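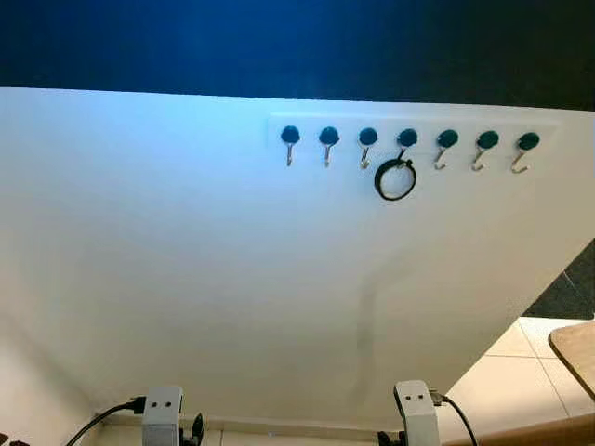
A row of wall hooks, with a black ring on one of them.

Trondham releases Cileck 2 update for Skála phones

12 January 2022 - Trondham has begun sending out an update to owners of its Skála smartphone. Cileck 2, the new version of the phone's operating system, deals with the battery and call problems that some owners have reported since the last release in November.

The download is 647 MB and is free for all Skála models. It will reach phones in stages over the coming weeks. Owners who do not want to wait can open Settings, choose System, and tap Check Now. The phone should be charged to at least half and connected to Wi-Fi before the update starts.

Trondham's support desk received reports from owners whose phones lost power quickly overnight, even with the screen off. The company traced the fault to the mail app, which kept checking for new messages after a failed connection. Cileck 2 limits how often the app tries again. A separate fix covers dropped calls when the phone moves from Wi-Fi to a mobile network.

The update contains 142 changes in all. Most are small. The alarm can now be set to a different volume from the ringer, the keyboard no longer covers the send button in landscape view, and photos can be sorted by the date they were taken or the date they were saved. The lock screen clock is larger - a change many owners had asked for.

Cileck 2 was tested before release by more than 100 owners who signed up through the Trondham website. Their reports led to late changes in the camera app, where the flash setting was being reset each time the app was closed.

Two known issues remain. Some older Bluetooth headsets need to be paired again after the update, and the weather widget may show the wrong city until it is opened once. Both will be fixed in a later release.

Phones sold through the Fukden network will get the update after the carrier finishes its own checks. Trondham will post the start date for those phones on its support page.

Full release notes are available in the support section of the Trondham website. Press questions can be sent to the Trondham media office through the contact form on the same site.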